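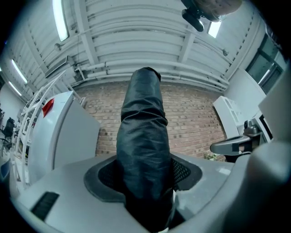
The Air Force should stop buying trainers as if they were fighters. Every time a training fleet gets old enough to embarrass someone, the replacement program starts out modest and ends up with a data link, a helmet display and provisions for a radar that no student will use in the first year. Then the price goes up, the order is cut, and the pilots who were supposed to get the new airplane keep flying the old one.

I spent most of my working life on the maintenance side of a training wing, so I look at this from the hangar floor. A trainer has a dull job. It has to start in the morning, fly 2 or 3 times, and be ready again the next day. The student needs an airplane that behaves the same way each time. The instructor needs to see out of the back seat. Almost everything else can be taught in a simulator or left for the squadron that gets the new pilot later.

The Biltari proposal is a good case. The first version was a plain two-seat jet with one engine and a small parts list. I read the early requirements document and it had 495 line items, which already seemed like plenty. The version that went out for bids had 1,677. Some of the additions were sensible, such as a better ejection seat for lighter pilots. Many came from offices that wanted the airplane to double as a light attack aircraft or an aggressor, and each of those offices had a slide showing that its piece cost very little.

Supporters say a training jet with combat systems saves money because students learn those systems early, on a cheaper airplane. I take the point. Flight hours in a front-line fighter are expensive, and moving some of them down makes sense. But the argument only works if the trainer stays cheap, and it doesn't stay cheap once it carries the same kind of software. The Antunes engine upgrade went the same way – a small change to add thrust for the attack role meant new inlets, new test flights and a delay that reached the schoolhouse before it reached anyone else.

At Flerbridge we had old jets with round gauges, and we graduated good pilots in them. We also had jets sitting for weeks waiting on parts, so I am not asking for the old fleet to go on forever. Buy a new airplane. Write down what a student has to learn in it, price that, and make any office that wants more pay out of its own budget.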